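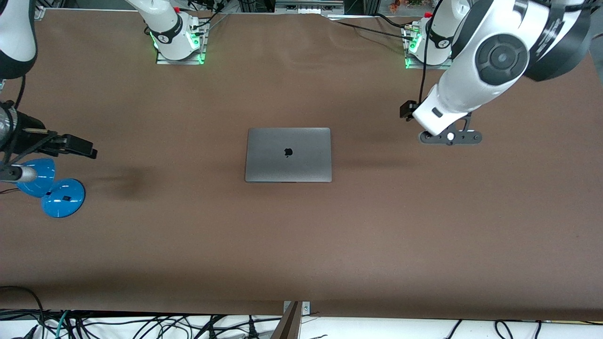

Desk and hot-desk check, Annamalai building, March 2022. What a lovely month for it - the new cable trays are in and the first floor is so much tidier! I went round with the usual sheet and added comments wherever a tick didn't say enough. A closed laptop in the middle of a broad brown tabletop, nothing else touching it, is just how I'd like every desk left at the end of the day.

**Walkways and exits**

- [x] Fire doors shut fully on their own
- [x] Exit signs lit
- [ ] Walkway by the print room clear - *four boxes of Trido paper stacked there. Please move to the store cupboard.*

**Electrics**

- [x] Sockets and plugs free of cracks or scorch marks
- [x] No extension leads plugged into each other
- [ ] Test labels in date - *the fan heater in room 421 has no label at all. Switched off and taped up for now.*

**Desks and chairs**

- [x] Desks steady, no sharp edges
- [x] Chair height levers working - *all of them, even the old Tandent ones. Brilliant!*
- [ ] Screens clear of glare - *blinds on the south side still stick halfway.*

**Kitchen**

- [x] Fire blanket in place
- [x] Kettle flex away from the sink
- [ ] First aid box full - *plasters very low. Box of 100 on order.*

Blinds and heater to be looked at again in April.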